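Clarkgate Engineering Review
Home | Opinion | Projects | Archive | Contact
We use cookies to keep this site working. Accept | Manage settings

August
By Ashwin Pillai

Grade the Reset, Not the Run

I have judged the student manipulation project at Bandby for several terms. The rules are short. A team gets one robot, one mock kitchen and a fixed list of tasks: move this food to that plate, clear the board, open the drawer. The score is the number of tasks finished in the time allowed. I think the score measures the wrong thing, and I would like it changed before the next group starts.

The trouble is in the starting layout. A team that practices on one layout will tune to it. Last term a group called Mrema completed 77 runs out of 200 on its own layout, a respectable figure for a first project. I then asked them to shift the cutting board a hand's width and turn the plate. They finished 2 of the next 25. The code had learned where the board was. It had not learned much about boards.

The students were not lazy. They read the rules and worked to them, as any engineer would. A rule that pays for repeated success on one layout will get exactly that – a very good memory of one counter.

A kitchen is a good place to catch this fault. It has pale stone, shiny metal, clear plastic and pieces that hide parts of other pieces. A wrist camera that has come in close may have little more than a strip of board and some countertop to work with, and the planner still has to decide where the fingers go.

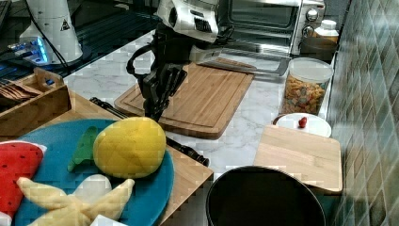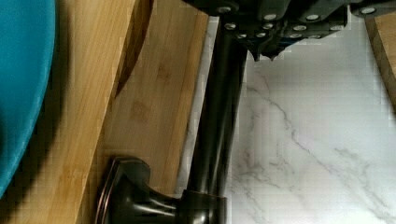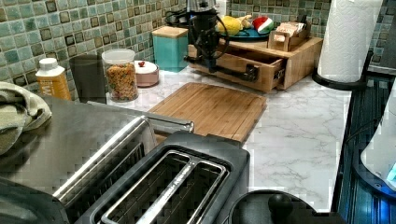 What I would change

First, the judge sets the counter. The team should see the list of objects in advance and the layout only when the clock starts. Between runs the judge moves at least one large item, such as a board or a plate, and leaves the small ones alone. This takes a minute and needs no new equipment.

Second, resets should be logged and scored. At present a student puts everything back by hand, usually to tape marks, and the reset is treated as dead time. It is the part of the experiment that decides what the result means. A log with the layout written down for every run would let another team repeat the test. Brarnelik, the logging tool the class already uses, has a notes field for this. In the files I reviewed it was nearly always blank.

Third, a failed grasp with a correct diagnosis should earn partial credit. If the students can show that the depth reading was poor over a glossy surface, and show it from their own data, they have done engineering. A lucky grasp with no explanation should earn less.

The usual objection is that scores will drop and first-year teams will lose interest. Scores will drop. I am less sure about the interest. Mrema stayed until 9 at night after the board was moved, and their second report was better than their first.

A fairer objection is that judges differ, and one may set a harder counter than another. Draw the layouts from a shared set, then, and publish the set when the term ends. I have started a list of layouts and will send it to anyone teaching the fall section who asks for it.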